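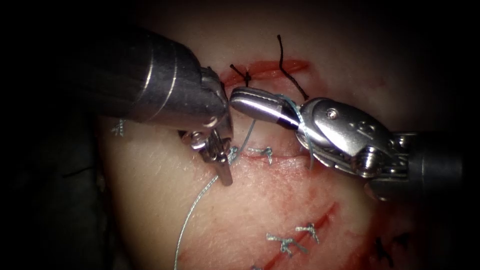

A tissue pad with three partly stitched incisions.

Safavi Learning Centre opens its doors in Ganitz this May

The team at Porik is delighted — and, after a long winter of painting and planning, a little relieved — to welcome neighbours to the new Safavi Learning Centre, with 600 places in its first season of evening health courses. Wound care, first aid and caring for an older relative at home are all on the program, and everyone from curious beginners to retired nurses will find a warm welcome and a decent cup of tea.

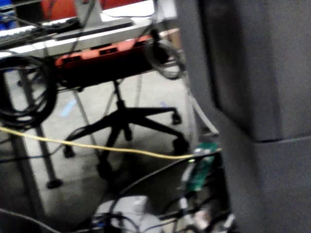

Enrolments and open evening

Courses run for 5 weeks and cost $796, with concession places for students and pensioners. Come along to the open evening from 6 pm at the Brodus Street entrance — bring the kids, have a wander and stay for a sausage or two!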